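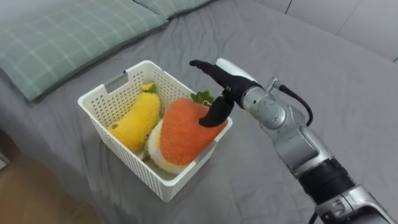
Our project dealt with how soft toys are stored in shared dorm rooms and small apartments, where the bed often ends up as the only free surface. We wanted to find a container that a person could fill in one go, carry by hand, and put away on a shelf or under a bed frame. Most of the trials used a white plastic basket with small perforations all over the walls and a cutout handle at each side, set down on a bed with a gray sheet. The plush fruit went into it: a yellow banana and an orange strawberry with green felt leaves, with a fluffy white toy underneath the strawberry. With those three inside, part of the floor of the basket was still free.

Background

The idea came out of the Home and Materials course in the fall term. Gonzalo Bermúdez had lived in the Michalski residence for a year and kept his little sister's toys there for her weekend visits. They were stored in a trash bag in the closet. The bag tore in September and we started looking at other options. Fulgencio Olmedo joined for the measuring and the write-up.

We did not find much written on the subject. Most storage guides deal with clothes or books. Toys are usually covered in one paragraph that says to buy bins with lids.

Containers

We compared three containers. The first was the perforated basket. The second was a fabric cube from Stumel, the kind that folds flat. The third was a cardboard box with a lid, left over from a delivery of Nernow desk lamps.

Each one was filled, carried down one hallway, put on a shelf and emptied again. We did this 10 times per container. The same person did all the carrying, so that grip strength and height would not change between trials.

Results

The cardboard box held its shape well for the first few rounds. After that the bottom flaps started to sag in the middle. It has no handles, so the person carrying it needed both arms under it and could not open a door. The lid was a plus for dust.

The fabric cube was the lightest and the easiest to store when empty. When full it bulged at the sides and did not slide into the shelf opening without a push. Its handles are sewn on, and one seam was loose by the end of the week. We think this was a fault in our cube and may not apply to others.

The basket was the easiest to carry. The thick rounded rim did not dig into the hand, and the toys could be seen from above without taking anything out. It takes up the same space empty or full, and this is its main drawback in a small room. Dust also gets in through the top.

We asked 20 residents which one they would pick for their own room. More than half picked the basket. The rest were split between the other two, mostly for reasons of space.

Packing order

We tried different orders as well. Long curved toys like the banana did best when placed first, at a slant along one side. Round toys filled the gap next to them. When the strawberry went in first, it rolled to the middle and the others ended up on top of it, so the rim was passed sooner. Shaggy toys can go at the bottom, but they pick up lint from the sheet and should be shaken out before packing.

Problems

The shelf in the Udora study room was taken for two days and we had to move to another floor – the shelf there is slightly deeper, so the fit results for those days were left out. We also forgot to weigh the cardboard box before it started to sag.

Next steps

We would like to repeat the trials with larger toys and with a lid cut to fit the basket. A mesh lid might keep out some of the dust and still let air through. The report was handed in on October 4, 2023, and the containers are in the course cabinet for the next group.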